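Cell 2 notebook, Ollevport bench
Thursday, August 11, 2022
Entry by R. Kubíček

Picked up where Zdislava left off. Her note from the last shift says the suction tool on Kuma is dropping one bag in every tray and that she had already cleaned the filter. I ran 50 picks before touching anything so we have something to compare with. 17 drops. All of them on the clear stock, none on the card sleeves.

Vacuum at the gauge is fine with the cup blocked by a thumb, so the pump and the long line are OK. Went through the short line next.

Fitting at the wrist: tight, no hiss. Pulled the tube anyway, trimmed the end square and pushed it back in.

Filter bowl: clean, as Zdislava wrote. The seal had been put back with a twist in it. Reseated. Gauge reads the same as before, so I don't think that was doing much, but leave it flat next time please.

Cup: lip was worn on one side. Swapped for a new one from the Vávra drawer. There are two left in there and I have put them on the order sheet under 464.

After the cup change I ran another 50 and still had drops, fewer of them. Watched the approach at slow speed. The tool was coming in tilted and one side of the lip landed first. On flat card that doesn't matter, the cup gives enough. On clear plastic with any curve to it the lip never closes.

Looked up the tool frame on the pendant and found the old one loaded, the one from before Emília Čierny moved the bracket in July. Somebody must have restored the backup. The right file is 3121. Loaded it, power cycled, checked that the name on the pendant matched. It did.

Taught the approach again from scratch instead of shifting the old points:

Start with speed at the lowest setting and vacuum off.
Bring the tip over the middle of the sheet, then square it up by eye from the front and again from the side.
Come down in small steps until the lip just touches, then record.
Back off straight up and record the clear point.
Vacuum on, repeat, watch the gauge.

Squaring up by eye is slow and I'd like a better way. Rūta had a flat gauge block for this on the Eston cell and I will ask her where it went.

The wrist camera is no great help for the last bit of travel. The hose fills the near part of the view and the bench light comes back off the plastic right beside the tip. I moved the lamp twice and got the glare to a different spot each time, never gone. A diffuser might do it. For now I am going by the gauge and by standing next to the thing with my hand on the stop.

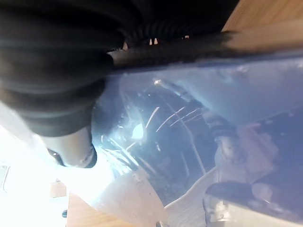 Wrist camera, tip near the scratched clear plastic. Glare just right of the tip.

The scratches are worth a mention. A cup can leak along a deep one. I can't tell from the camera how deep these are, so run a fingernail across before picking a contact spot, and stay off the edge.

Hose routing: it had too much slack at the wrist and was swinging into the view on fast moves. Took up one turn and moved the strap back toward the elbow. Ran all joints through their range by hand afterward – no pull on the fitting, no pinch.

Not done yet:
Full run of 50 with the new frame and new cup, at normal speed.
Delete the old backup from the pendant, or at least rename it. Emília Kopecký has the login.
Lamp diffuser.
Check the other tool for the same wear on the lip.

Cell is left in manual, air off, key in the drawer.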